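Chapter 6
Sorting, Storing and Counting Stock

Draft notes for the Kenddale course reader, rev. Sep 17, 2019

Stock is money sitting still. Start there. A shop that buys 395 door hinges and sells a handful has paid for all of them, and rent on the shelf too. This chapter is on how goods get stored, how they get counted, and why the two numbers never quite match.

Key terms for this chapter: bin, lot, reorder point, dead stock, cycle count. Learn them now, they come back in Chapter 7 and on the April review.

First, bins. A bin is any fixed place with an address. Can be a shelf, a drawer, a square of painted floor. The adress matters more than the container. Fekia, a parts seller we follow through the whole unit, ran two warehouses with no bin addresses at all. Clerks just knew. Then two clerks left in the same month and orders went out late for weeks.

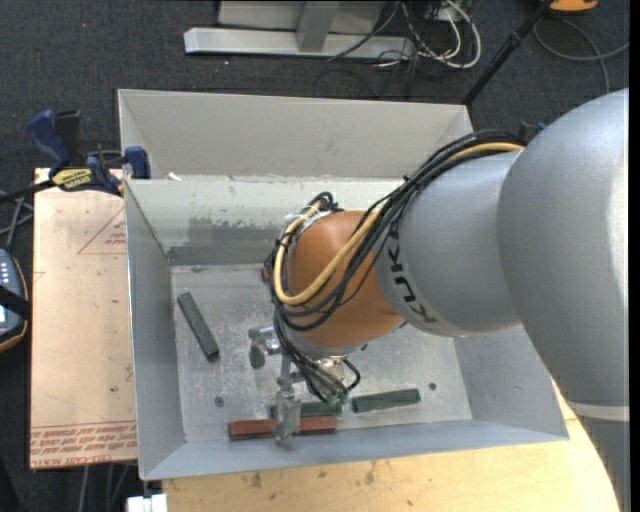

Fig. 6.2 Open metal bin with a KUKA arm above it.

Next, lots. A lot is a group of goods that came in together — same supplier, same delivery. Keep lots apart and a bad batch can be pulled fast. Mix them and you pull everything. Dubey, the paint wholesaler in the case study, mixed them. Read the case before class, the cost table especially.

Last, the count. Full count once a year, or a few bins at a time all year long. Second way is called cycle counting. Less fuss, no closing the doors, but it takes discipline and teh records have to be up to date before anyone starts. Ornemov switched over in April; see the worksheet at the end of Section 6.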